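Bench book, Cluvside workshop
2018-02-08

Came in to find the heating on and the kettle missing, so the day began with its priorities upside down. Kettle found in the sink. No explanation offered by the kettle.

Job for today: the state of the dark table, and what lives on it. I have been putting this off through most of January on the grounds that a dark wood-grain top hides everything. It does, until you get your nose down to it, and then it looks like the floor of a bakery. Specks, flecks, pale streaks, a chip where the surface has come away and the cream shows through. Went over part of it with a damp cloth and a fingernail. Specks come in two kinds, it seems: those that are dirt and those that are damage. The only way to tell is to scratch at them, and that makes more of the second kind. Stopped scratching.

The pen marks are a separate grievance. Reddish in one part, bluish in another, and none of it says anything useful. I had hoped for at least a phone number. Tried washing-up liquid on the red, which got the cloth pink and left the table as it was. Will ask Stockdale what they use on theirs. Their bench is also a disgrace but it is a clean disgrace.

Yellow triangles. The Karnar set is cut from stiff yellow stock and I have come round to the colour, having called it hideous when it arrived. On that top you can find a yellow triangle from the doorway. The old grey ones from Rasell were handsome and we lost 23 of them, presumably to the floor, the bin and the soles of shoes. Yellow stays. What does need sorting is the corners. The long thin points are lovely when new and go soft with handling, and once a point has bent it never lies flat again, whatever you put on it overnight. (I have tried the phone book. I have tried 2 phone books.) Next batch should be stiffer, or the points blunter. I would settle for stiffer.

Soft toys. The bear in the pink shirt has the bear on its shirt, and I have now spent more time thinking about this than about the budget. Does it know? The small white and brown one with the round ears is easier company. Both shed, or I assume they do, as I keep finding white fluff on my sleeves and I own no cat. Brushed them over the bin with the clothes brush before lunch. They looked no different and I looked worse.

Blue rubber bands: still a tangle. We ordered a bag of 400 and I believe every one of them has been knotted to another at some point. Untangled a clump on Monday, put it down, went for tea, and it had not improved. I am leaving them in a heap. A heap is how they want to be.

Pin-board paper and the rest of the yellow stock moved to the tall cupboard, second shelf, left of the glue. The box says 96 sheets. I am taking its word for it.

To do:
– ask Stockdale about ink
– price a new top, then sit down
– stiffer yellow from Karnar
– clothes brush needs its own brush
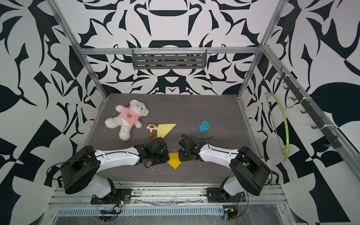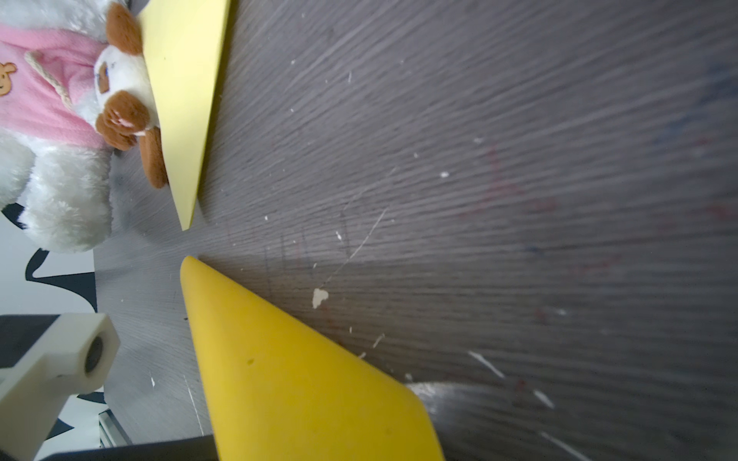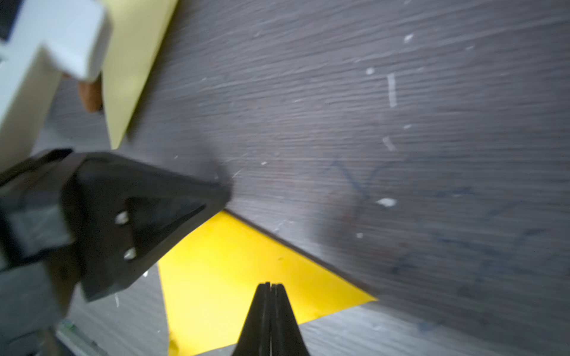 Dark table in all three, with yellow triangles in the first and a pale yellow wedge in the second and third. Pink shirt in the first two only.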